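We're looking for a resident host at Lostel, our building of furnished monthly apartments on the harbor side of Virau, and we'd love it if you read all the way down before deciding whether it's for you. The ad is a little long. We would rather tell you too much than have you find things out in your second week.

## Resident Host, Lostel (full time, live-in)

Lostel has 70 apartments, most of them one-bedrooms, rented by the month to people who are between one thing and the next. Some are nurses on a hospital contract. Some are families whose house sale closed before the new place was ready, and quite a few are couples trying out Virau before they commit to it. The shortest stay is one month and the longest so far has gone past four years (he still says he's looking for a house, and we've stopped asking). The building is owned and run by Osta, a small company with two other addresses in the city, and the office team is close enough to walk over when you need a hand.

The host is the person our residents meet first. You'd welcome them at the door, walk them through the apartment, show them how the heating works and where the recycling goes, and then keep a friendly eye on things for as long as they stay. It's a job for someone who likes people in an everyday way, including people who have just come off a long flight and can't find their phone charger.

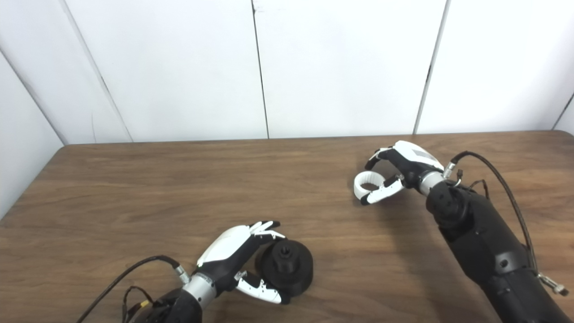 *Wood tabletop and white wall panels.*

### What your days would look like

Mornings are usually for departures. You'd check each apartment with the resident, take back the keys, go over the deposit form together and send the cleaners in. Afternoons are for arrivals, and between the two there's a stretch for mail, small repairs, phone calls and whatever else has turned up. The last few days of every month are busy – there's no getting around it – and the middle of the month is calm enough that you can sit down and have a proper lunch.

You would also look after:

- the viewing calendar, and showing apartments to people who are thinking of renting
- the inventory for each apartment (linens, kitchen things, lamps, spare keys)
- the shared lounge and the roof terrace, including bookings for birthdays and so on
- reporting repairs and letting the plumber or electrician in
- a short welcome letter to each new resident, which we like to have handwritten

We use a booking system called Choo for leases, payments and repair tickets. It isn't hard to learn, and you'd have two full weeks alongside the current host before you're on your own with it. She is moving away to be nearer her grandchildren and has promised to answer calls for a while after that, so please don't worry about knowing every cupboard in the building by heart on day one.

### Who we think would enjoy this

Someone who has worked with guests or tenants before would settle in fastest, and by that we mean a hotel desk, a student dorm, a campground, a retirement home, anything of that sort. We've also hired from shops and restaurants and been very glad we did. You should be comfortable writing a clear, polite email, carrying a suitcase up a flight of stairs when the elevator is being serviced, and telling a resident kindly that the music has to come down.

A second language is a real plus, whichever one it is. You need to be legally able to work here and willing to go through a background check, as you'd be holding keys to people's homes. 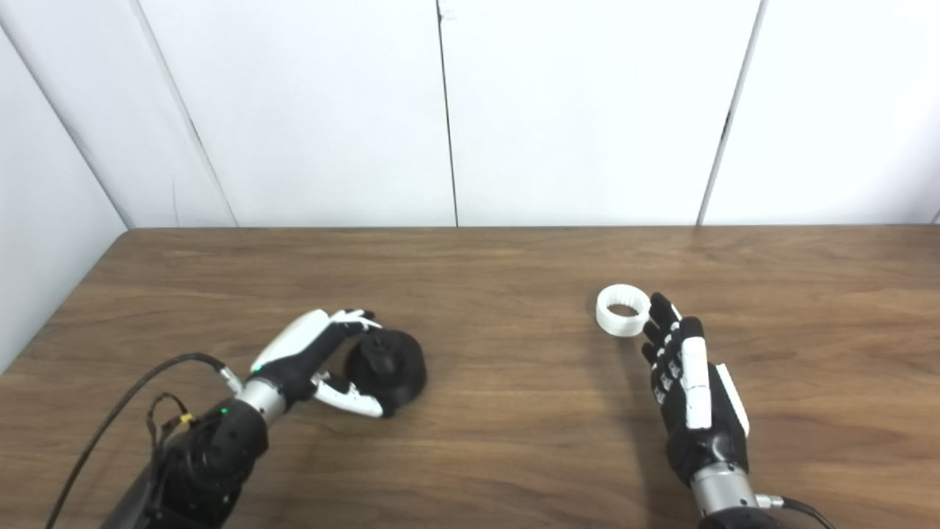
**Can I bring my partner or my cat?**

Both are welcome in the host apartment, as long as you tell us before you move in so that we can put your partner on the lease and note the cat on the pet form.

### Pay, home and time off

The pay is 25 dollars an hour for a 40-hour week, with overtime for the month-end days when you need it. The host apartment comes with the job, rent-free, with heat, water and internet included. It's a one-bedroom on the second floor, facing the courtyard, and it gets lovely light in the afternoon. You can furnish it yourself or choose from our storeroom, and we'll repaint it before you come, in any color within reason. We also give a 200 dollar allowance each year for good walking shoes, because the hallways at Lostel are long and we know what they do to your feet!

You'd have two days off in a row every week, covered by a relief host from one of the other Osta buildings. On those days the building phone goes with them, and we ask residents to leave your door alone. They're good about it. 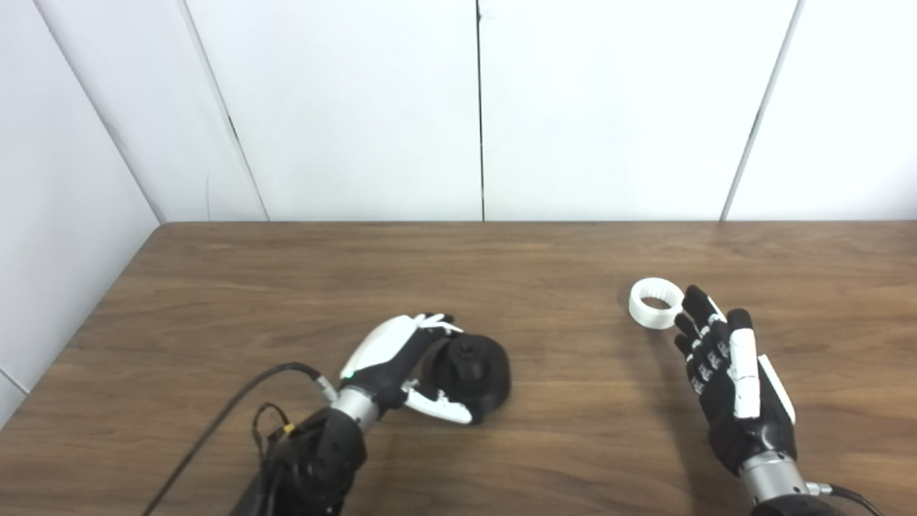 Vacation is 4 weeks a year, taken whenever you like apart from the last days of a month, and we plan it together in April so that the relief host can plan too. If you have something already booked when you start, tell us and we'll work around it. Health coverage begins on your first day, and after a year you can join the Osta savings plan.

### How to apply

Please send us a letter – one page is plenty – telling us a bit about yourself and about a place you've lived that felt well looked after. Add a resume if you have one, or a simple list of past jobs if you don't. You can email both to the Osta office or drop them in the brass mailbox by Lostel's front door, on the left as you come in.

Applications are open until 31 May 2021. We answer every letter, and we'll invite a few people to come and spend half a day in the building with the current host, paid at the full hourly rate, with lunch. Bring your questions, and bring your partner too if you'd be moving in together, so you can both see the apartment.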